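Coleta de demonstrações (robótica)

Coleta de demonstrações é o nome que se dá, em robótica, ao trabalho de juntar exemplos de uma tarefa bem feita para que um sistema aprenda a repeti-la. Eu mantenho este verbete desde que comecei a mexer com isso e confesso que ele ficou mais pessoal do que uma enciclopédia costuma permitir (paciência!).

Um exemplo, também chamado de episódio, é uma sequência com começo e fim: o que as câmeras viram, onde estavam as juntas do braço e que comando foi dado a cada passo. Quem comanda pode ser uma pessoa com um controle na mão, ou então um programa que já conhece a posição exata de tudo, coisa que só fica fácil dentro de um simulador.

Origem do termo

A expressão vem do aprendizado por imitação, em que o sistema copia um comportamento mostrado a ele. Em português também se lê "coleta de trajetórias", que eu acho mais feio e menos preciso, porque a trajetória é só uma parte do que se grava.

Coleta em simulação

Foi por aqui que eu entrei no assunto. No Prastum, o simulador que uso, cada tarefa começa com uma cena sorteada: muda a posição dos objetos, muda a luz, muda a textura da superfície. Meu primeiro conjunto, o Chae, tinha 50 episódios por tarefa e 11 tarefas, e eu achava aquilo uma enormidade! Depois aprendi a olhar mais para a variedade. Se a luz vem sempre do mesmo lado, o modelo pode acabar se apoiando na sombra e se perde quando ela some.

A câmera presa perto da garra merece um parágrafo só dela. Ela mostra o momento da aproximação melhor do que qualquer vista de longe, mas em troca perde o contexto, e um objeto grande toma conta de quase tudo. Por isso muita gente grava 2 vistas ao mesmo tempo, uma de perto e uma geral.

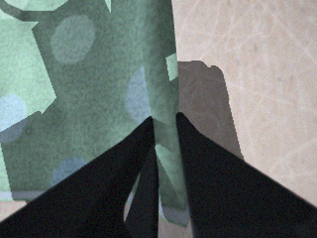
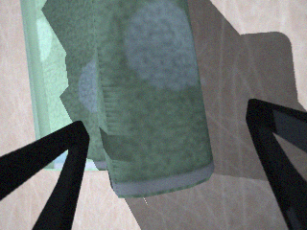 Dedos pretos da garra e objetos verdes com manchas redondas azul-acinzentadas, em cenas simuladas.

Filtragem e descarte

Gravar é a parte divertida, escolher é a parte longa. No Estano, projeto em que colaboro desde abril, cada episódio passa por uma revisão que joga fora tentativas com até 4 segundos sem movimento útil no início... quer dizer, a gente corta esse trecho e só descarta o episódio se o resto também estiver ruim. Falhas ficam numa pasta separada, com o motivo anotado, e já me serviram bastante para treinar um detector de erros.

Os formatos variam de grupo para grupo e dão uma dor de cabeça danada na hora de juntar conjuntos. Eu converto tudo com o Botedby, que guarda imagens e comandos no mesmo relógio.

Ver também: aprendizado por imitação; teleoperação; randomização de domínio.

Última revisão: 08/03/2020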